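Wudgate Household Manipulation Programme
Interim progress report to the Drirnero Fund
Submitted 2018-02-12 by Kumiko Hirose, principal investigator

Purpose of the report

The grant supports a study of how a two-armed household robot can judge, from its own wrist cameras, whether it is holding something. The work is carried out entirely in simulation during the present phase. We report on the method, the results to date, the money spent against plan and the changes we ask the Fund to approve.

The question matters because a robot that wrongly believes it has picked up a plate will carry on with the rest of its task. It will travel to the rack, open its fingers over nothing and record a success. In our first quarterly return we noted that such false reports made up the largest single group of errors in the Wudgate kitchen. Reducing them became the main aim of the second stage.

Method

The grasp check takes a single wrist view at the moment the arm is told to close, and a second once the arm has lifted. A small network compares the region between the fingers in the two views and returns a score for "held" or "not held". The network is trained on simulated episodes in which the correct answer is known from the simulator itself, so no labelling by hand is needed.

By the end of December the team had generated 3,000 episodes covering 21 household tasks. Each episode is drawn in one of 4 simulated rooms, with the finishes of worktops, floors and walls varied between runs. Shinji Tsuji rewrote the scheduler that assigns finishes to rooms after an early fault caused plain surfaces to be chosen far too often. The affected episodes were discarded and replaced, and this is the main cause of the slippage described under "Timetable".

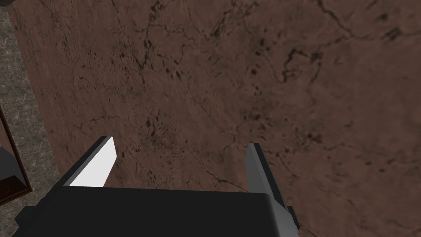

Surface pattern proved to be a harder problem than object shape. The first version of the grasp check performed well over plain finishes and poorly over stone, and a review of its failures showed that the network was treating dark markings between or near the fingers as the outline of a thin object. The brown marble finish is now our standard difficult case. Its cracks and veins run in every direction, the flecks gather in patches, and with the fingers spread wide and holding nothing there is still a good deal in the gap for the network to misread. A second finish, the speckled grey used for the floor beyond the marble, gave far less trouble, and we attribute this to its even grain.

Two changes were made in response. The first was to train on pairs of views taken over the same surface, one with an object and one without, so that the network could learn what the pattern alone looks like. The second was to give the network the position of the wrist as well as the picture, allowing it to work out how far a mark on the surface ought to have shifted between the two views. A mark belonging to the table shifts as the wrist travels; a held object stays with the fingers.

Results

With both changes in place, false reports of a held object over marble fell to the same level as those over plain finishes. The improvement held in all of the rooms. It was smallest for tasks in which the lift is very short, as the shift between views is then slight and the position of the wrist adds little.

The remaining errors are mostly of the opposite kind, where the robot holds something and the check says it does not. These are less harmful, as the robot simply tries again, but they cost time and on some tasks the second attempt disturbs neighbouring objects.

Lighting was examined separately. Overhead light falls unevenly on the gripper, so that the inner face of one finger can be bright white while its partner stays in shadow. We had expected the difference to matter only for the look of the pictures. In tests where the light was moved, however, the score changed more than it did when the surface finish was changed by a comparable amount. We have therefore added light position to the list of settings varied in training. 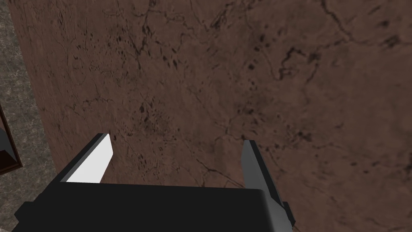 Natsumi Hoshino has asked us to record a reservation at this point. In her view the comparison between lighting and finish is not yet a fair one, as the range of light positions was chosen by eye while the finishes came from a fixed library. She would prefer the finding to be described as provisional until the range has been set by measurement in a real kitchen. The team accepts the point, and the wording of the forthcoming technical note will reflect it.

Trials with both arms

The grasp check has so far been tested one arm at a time. Osamu Matsuda has begun to run it on complete tasks with both arms active, starting with the clearing and racking of plates. The setting for these runs is the room with the glossy wooden countertop, where yellow plates stand in and around a silver wire dish rack. Thin rods close to the fingers present a difficulty similar to that of the marble, with the added complication that they are real obstacles as well as visual ones.

Early runs are encouraging but too few to support a figure. Most of the faults seen so far concern the order in which the arms move and fall outside the grasp check itself. A fault log is kept for each run and will be supplied with the final report.
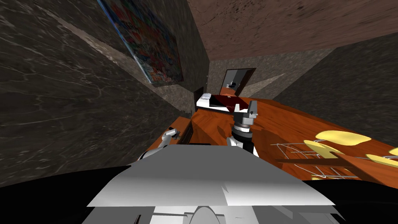
Timetable

The replacement of discarded episodes delayed the training of the second version. The comparison with the Okabe gripper model, planned for the same period, has been moved to the next stage. No other milestone is affected. Trials on a physical robot at Brerivham remain on the original schedule, subject to safety approval by the site.

Expenditure

Spending is within budget overall. Computing costs exceeded the plan as a result of the repeated episodes, and the excess was met from the travel line, which had been little used. Staff costs are as forecast. A full statement is attached as Annex A.

Changes requested

The Fund is asked to approve the following.

Transfer of the unspent travel balance to computing for the remainder of the current stage.

Postponement of the Okabe comparison as set out above, with no change to the total award.

Addition of a short measurement exercise at Brerivham to establish the range of household lighting, to be led by Natsumi Hoshino and carried out during site visits already planned.

Queries on the method should be sent to Kumiko Hirose. Queries on expenditure should be sent to Sadao Wada at the Wudgate office.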